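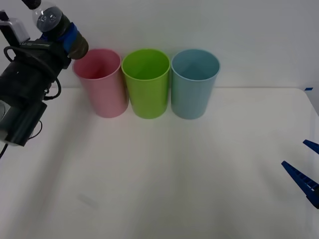 Los pasajeros de la última salida de agosto tendrán que esperar hasta la primavera para repetir, según respondió Valtonen a los clientes que preguntaban por nuevas fechas. La embarcación estará fuera del agua durante siete semanas y no se aceptan reservas para ese periodo.

2 de octubre de 2020

El barco de excursiones Dalmont dejó ayer su amarre en el puerto de Birbridge y navegó hasta el varadero de Janach, donde pasará la revisión de otoño. El viaje es de 71 millas y se hizo sin pasajeros, con tres tripulantes a bordo. La empresa Valtonen, propietaria del barco, había previsto salir antes, pero el viento del norte obligó a retrasar la partida.

En Janach se va a limpiar y pintar el casco, y se cambiarán los ánodos y las dos bombas de achique. También se desmontará el eje de babor, que desde el mes de agosto producía una vibración cuando el barco iba a poca velocidad. La empresa explica que la vibración no era peligrosa, pero sí molesta para las personas que viajaban sentadas en la popa.

La rampa de Birbridge admite solamente barcos pequeños y por este motivo el Dalmont se repara siempre en otro puerto. El año pasado se hizo el trabajo en el mismo varadero y duró menos, porque no hubo que tocar la parte mecánica.

La temporada fue más corta que otras. Las salidas empezaron tarde y el barco navegó con un máximo de 50 pasajeros, bastante por debajo de su capacidad. Las excursiones de la mañana a los acantilados se llenaron casi siempre; las de la tarde, con pesca de caballa, tuvieron menos público y algunas se anularon por mala mar.

Para el próximo año Valtonen quiere mantener las dos rutas y añadir una travesía de día completo, con comida a bordo y regreso al anochecer. El precio todavía no está decidido. Los bonos comprados este año y no utilizados seguirán siendo válidos -- también los de pesca -- y no es necesario cambiarlos.

La taquilla del muelle queda cerrada hasta el regreso del barco. Las consultas se atienden por teléfono, por las mañanas.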